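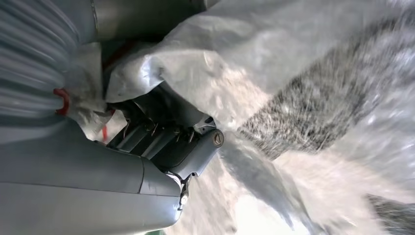

Section 3. Hanging Framed Prints on the Climport Rail

The Climport rail is supplied to galleries and exhibition halls for the display of framed photographs. Read this section in full before unpacking the hangers. Each hanger is fitted with a pivot pin, and the face of the pin must remain visible after assembly, as the round silver pin does on the dark joint shown at the head of this section. A pin that sits below the surrounding metal has not been fully seated.

Before you begin

Confirm that the rail has been installed as set out in Section 2. The load limit is 22 pounds per hanger. Frames made to the Wandmont pattern require the wide hook, which is packed separately.

Hanging a print

1. Lay the frame face down on a clean, padded surface.
2. Check that both D-rings are tight.
3. Slide two hangers onto the rail from the open end.
4. Press each pivot pin until it clicks.
5. Lower the cords and set the hooks at equal height.
6. Lift the frame by its sides and place the D-rings on the hooks.
7. Level the frame, then tighten the locking screws by hand.

Caution: Do not lift a frame by its top edge. Prints more than 31 inches wide must be lifted by two people.

Caution: Do not use power tools on the locking screws.

Note: Acrylic glazing attracts dust during hanging. Leave the protective film in place until the frame is level.

Spacing

Allow at least three inches between frames. Where underwater or night photographs are shown, the Plevent lamp should be aimed from above to limit glare on dark areas of the print. Lamp settings are given in Section 4.

Replacement hooks and cords may be ordered under the Sakai parts list, revised in September.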